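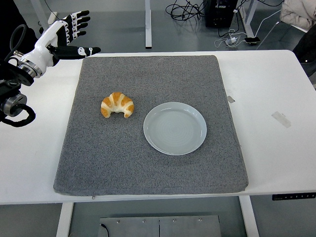
Tabletop arrangement for the Fosau method, with a croissant and an empty plate on a gray mat and a humanoid robot hand at left.

The Fosau method is a procedure for training robot arms to pick up small, light objects and set them down at a chosen spot. It was developed at the Primormont laboratory by Natanael Miranda and Benedito Dantas and is used mainly with hands that have several fingers.

Method

A human operator guides the arm through a task while cameras and joint sensors record each movement. One object and one target, such as a plate, are placed on a fabric mat. Their positions are changed between recordings. A control program is then trained on the full set of recordings and run without the operator.

The standard set holds 100 recordings per task. Mondeo, an earlier procedure from the same laboratory, kept the target in a fixed position.

Results

In the first published trial, the trained program completed 80 of 100 attempts. With only 47 recordings, results were lower for objects with curved or uneven outlines. Dantas attributed most failures to the thumb closing too early. A later revision, named Giáp, added a short pause before the grasp.

Limitations

The method has been tested on 11 objects, all of them light enough to be held in one hand. Performance on soft objects that change shape when pressed remains under study.

Related articles
Giáp (grasp timing)
Learning from demonstration
Mondeo procedure
Robot hand

Last updated: 27 February 2022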